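Bench assembler for desktop computers (part-time, Vultanham)

Dakell is looking for a person to put together desktop computers at our workshop in Vultanham. The work is part-time, mornings only, and we would like to start in May. You do not need a diploma. You need steady hands, patience, and the habit of finishing one thing before you take the next.

What we do

We take in used tower computers from offices, we open them, we clean them, and we fit them again with tested parts. Then they go to schools and small associations through our partner Futel. In the last round we delivered 466 machines. The next round is 900, and for this reason we need one more pair of hands on the bench.

The customers are mostly people who never open the case themselves. They want that the computer starts in the morning and is quiet. So our work is not about speed or the newest parts. It is about clean contacts, the right memory in the right slot, and no screw left rolling inside.

Your work on the bench

Each computer is laid on its side with the panel off. The parts for it are waiting in a grey plastic tray next to it, and every part has its own pocket: the processor, the memory modules, the hard disk. We ask you to keep this order also when you are in a hurry. A processor which lies on the table between screwdrivers is a processor which will soon have a problem.

Before the processor goes in, the bracket of the socket must be open and the pins must be looked at with a lamp. Memory modules are held by the short edges, never by the gold contacts. The blue tabs of the expansion slots are easy to break when they are old, and you will learn how much force they like.
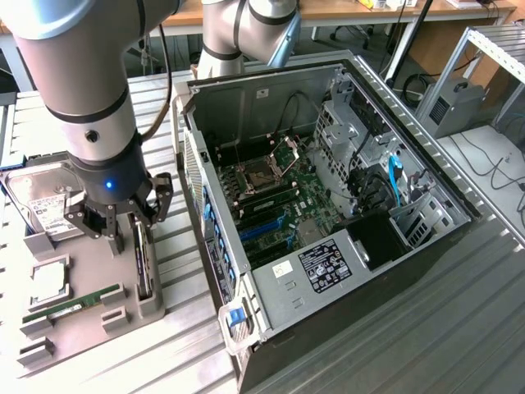

Nosipho Steyn wrote to us after the first version of this advertisement and asked whether one must already know all types of sockets and memory, because she has repaired only her own two computers and those of her neighbours. She also wanted to know if it is a bad thing to be slow in the beginning.

We thank her for the question and we answer it for everybody. You do not have to know all types. The towers in one round are usually the same or nearly the same model, and after the first week you will know where everything is. To be slow in the beginning is quite normal. In the first two weeks you sit beside Aleksi Heiskanen and you do three computers in a morning, not more. Later the number grows by itself.

What a normal morning looks like

We start at 8.30. The trays for the morning are filled the evening before, so you can begin at once. You take the list for the machine, you compare it with the tray, and you sign it. If something is missing or is the wrong size, you put the list on the red clip and you take the next machine. Please do not borrow parts from another tray. It has caused us more trouble than all other mistakes together.

Coffee is at 10.15 in the kitchen on the same floor. Drinks stay in the kitchen and do not come to the bench, also not in a closed bottle. We finish at 12.30, and the last fifteen minutes are for tidying: tools to the wall, loose screws to the magnet bowl, trays back to the shelf.
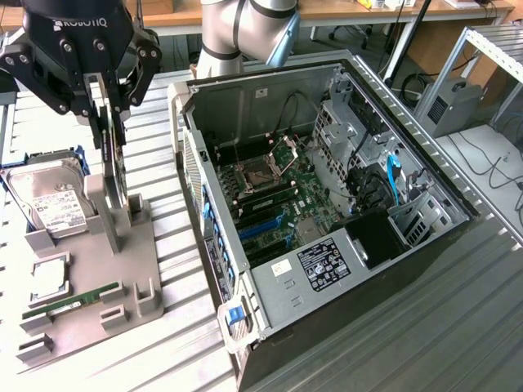 After the memory and the processor are in place, the cables are checked. The SATA cable must reach the drive without being pulled, and the power cables should not lie over the slots. Then the machine goes for a start test in the next room, where Venla Suominen takes care of it. If it comes back to you, there is a note with it, and you open the case again and look. This happens to all of us and it is not counted against anybody.

We are looking for a person who

can read simple lists in English (we are ourselves from several countries and nobody will correct your grammar)
can sit or stand at a table for two hours at a time
sees well at a short distance, with glasses or without
is careful about static electricity, or is ready to learn it
tells at once when something was bent, dropped or put in wrongly

It is useful, but not required, if you have once changed the memory or a disk in a computer. Experience from watch repair, sewing, model building or laboratory work is also very welcome.

We offer

19 hours a week, paid monthly
a contract for the whole round, with the possibility to continue
work shoes, wrist strap and all tools
free bus ticket from the Vuorinen stop to the workshop

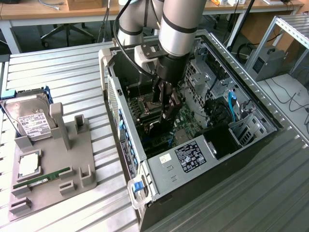 Memory and boards: a tower open for work, with the parts tray on its left.

How to apply

Write us a short letter, one page is enough. Tell what you have repaired or built with your hands, and what was difficult in it. A photograph of yourself is not needed. Please write also from which day you could start.

Letters go to Seija Saarinen, Dakell, workshop office, Vultanham. You may also bring the letter to the office between 9.00 and 12.00. For questions about pay and contract, please ask for Marjatta Salminen at the same office.

We invite suitable persons to a trial morning, which is paid. You will get an answer from us in every case, also if we choose somebody else.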